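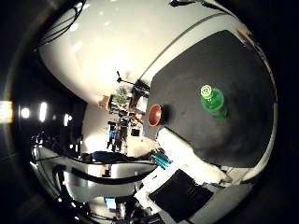 According to Grigoris Bakalis, a table is only finished once it has a bottle and a bowl on it, and everything else is crowding. Plenty of people who love small table settings would agree with him. The bottle-and-bowl setting, sometimes called a two-piece setting or simply a pair, is the arrangement of one upright vessel and one low, open one on an otherwise clear stretch of tabletop. It turns up in kitchens, on desks, on cafe tables and on workbenches, and it is one of the oldest and most satisfying ways of putting things on a flat surface.

Overview

The pair works through contrast of height. The bottle draws the eye up, the bowl holds it down, and the bare table between them does a surprising amount of the work. Neither piece has to be valuable. A green plastic bottle with a screw cap and a small reddish-brown bowl make a perfectly good pair, and the two colors sit happily together on a dark gray top. Green and red-brown are in fact a favorite combination among people who follow the style, who like to point out that the same two colors meet in leaves and bark, in herbs and clay pots, and in every vegetable garden worth visiting!

The bottle

Almost any bottle will do. Glass is heavier and steadier, and plastic is light and forgiving if it gets knocked over. Translucent bottles are especially prized because they change through the day — pale and bright near a window in the morning, deep and almost black by evening. Some people remove the cap and use the bottle for a single stem, but many prefer to leave it on. A ribbed cap adds a bit of texture at the very top, where a tall plain shape can otherwise look unfinished.

Color matters more than shape. In Lodby, a town known for its crowded October table fair, green bottles are the traditional choice and clear ones are considered a little dull. One year's fair had 433 tables, each with its own pair, and visitors walked the rows until the lamps were put out.

The bowl

The bowl is normally small, round and shallow enough that its inside can be seen by someone sitting down. Wood and terracotta are the classic materials. A lighter interior is a great advantage, as it keeps the bowl from reading as a dark spot on a dark table. Glossy finishes pick up the light and are easy to wipe; matte ones show fingerprints less and feel lovely in the hand.

What goes in the bowl is a matter of taste. Salt, olives, nuts, keys, buttons and nothing at all are the usual answers. Fongchan Ruangrit, whose short guide to the subject lists 153 pairs, leaves the bowl empty in all but 3 of them.

The table

A dark top flatters nearly everything placed on it, and charcoal gray is the easiest color to live with. It suits warm tones and cool ones alike, and shadows fall across it softly. The drawback is that dark matte surfaces show every pale scuff and smudge. A damp cloth followed by a dry one takes care of most marks. Enthusiasts tend to leave the rest alone, and a well-used top with a light rim around it has a character that a new one takes years to earn.

Placement

The two pieces are rarely lined up with the edge of the table. The bottle usually stands somewhat away from the rim, where an elbow won't catch it, and the bowl goes off to one side. In the Clakholm manner the gap between them is the width of an open hand. The Dovero manner is looser and pushes the bowl well out toward the edge, leaving a broad open area for a plate or a book.

Viewing angle changes the whole effect. From a chair, the bottle dominates. Seen from directly above, it shrinks to a circle of cap and shoulder, and the bowl suddenly becomes its equal — a wonderful thing to discover by simply standing up.

Collections

The largest collection devoted to the subject is the Triantafyllou, which holds 1,189 bottles and bowls, all stored separately. Pairs are made up fresh for each display, and visitors may ask for a particular bottle to be shown with a particular bowl. Requests are taken at the front desk until four in the afternoon.

See also

Centerpiece; Salt cellar; Bud vase; Still life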